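March, late evening

I write this at the small desk with the lamp on, because in the big room the light is too strong for my eyes after such a day. My tea is already not warm. I promised myself in January to write a page in English each week, and I have missed some weeks, so this one must be a long one.

The subject today is kitchen things. I did not expect that I could think so long about kitchen things.

It began with the cupboard. When I moved to Wolstead I bought everything in a hurry, in one afternoon, from the shop near the station, and I paid 231 pounds for it. I still have the receipt, in the drawer with the batteries. At that time it seemed to me a terrible sum. Now I see that I have used perhaps half of what I bought. There is a garlic press which I have never washed, as I have never made it dirty. There is a set of lids, and the boxes which belong to the lids are gone. How can boxes go and lids stay? At my mother's home it was always the opposite.

So in the morning I took everything out and put it on the floor, on a blanket, and the kitchen became like a market. I made tea and sat on the step and looked at it. The step is cold in March, I should have taken a cushion.

First I sorted by material, glass with glass and metal with metal. It looked very nice and it was of no use at all. Then I sorted by how often I take a thing in my hand. This was better. The pan from Hollmann went to the front, also the wooden spoon with the burnt end, also the two bowls. The fish kettle went to the top shelf, where I can reach it only from the chair. I have cooked one fish in it, and the fish was too short.

After this I came to the plastic things, which are my weakness. I like plastic dishes in pale colours. My sister says they are for children and for picnics, but I think they make a grey kitchen more friendly. When I was small we had a pink plate for cakes, and on an ordinary day it was forbidden to put it on the table. I still feel a little guilty when I put something that is not cake on a pink plate. 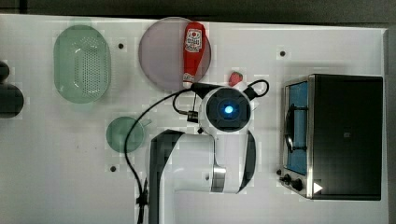 A pink plate with a ketchup bottle lying on it, for example, my grandmother would not have accepted. Ketchup had its place in the door of the refrigerator, and when it came to the table it had to stand on a saucer, so that it would not make a red ring on the cloth. I have never owned the special saucer. My ketchup stands where it wants.

I also thought much about colanders. The green ones with many small holes, with a smooth edge, I find the best for berries, because a strawberry does not get stuck in them and the water goes away quickly. Mine is metal and has big holes in the shape of a star, and rice goes through the star. I have known this for years, and each time I wash rice I am surprised again. If I had one oval colander in light green I would keep it out all day and put fruit in it, and it would be both a tool and a bowl. I wrote "colander, oval" on the list. The list is now on the refrigerator under the magnet from Zunel.

Strawberries in March are of course a foolishness. I saw them at the market today, in the box they were very red, and inside they are white and taste of cucumber. I bought them all the same. I ate 5 of them standing up, with the coat still on, and the rest I cut and put sugar on them, and in the evening they were much better. My grandmother did this also with the early ones. She used a very small dish for the sugar, of green glass, and I was allowed to hold it but not to carry it. I do not know who in the family has it now. Maybe it was broken and they did not tell me.

In the afternoon I washed the shelves. I had bought paper for the shelves, with lemons on it, from Ultwood, and the roll says that it sticks without bubbles. I have many bubbles. I pressed them with a bank card to the edge, one after another, and the radio played a programme about canals, and I learned that a lock can be opened by one person if he is patient. Then I cut the second piece too short. There is now a strip without lemons at the back, on the left side, and I have put the flour in front of it.

I have weighed the box for the charity shop on the bathroom scale, and then I have laughed at myself, for who wants to know this. It is heavy. The lids are in it, the garlic press, the tray with the picture of a castle, and the second kettle. The fish kettle is not in it. I took it down from the shelf once more and looked in it and put it back.

In the evening I opened the old cookery book to find what to do with the rest of the sugar strawberries. On page 308 there is a cold soup with milk and berries, which we ate in summer at the long table in the yard. The page has a stain, and I believe it is from that soup. In English I do not know the name of it. I looked in the dictionary and the dictionary says "fruit soup", which sounds like a mistake of the cook. I made a small portion. It was too sweet and the milk was too cold, and I ate all of it.

New words from today, so that I do not lose them: colander (I always wrote it with two l), rim, to drain, squeeze bottle. "To drain" I can use also for myself this evening. I do not know if one can say "I am well drained". I think it is said of soil.

Tomorrow I must carry the box to the bus before nine, and buy rice, and telephone about the boiler. The blanket is still on the kitchen floor. I will shake it out of the window in the morning, when the neighbour's washing is not yet hanging below.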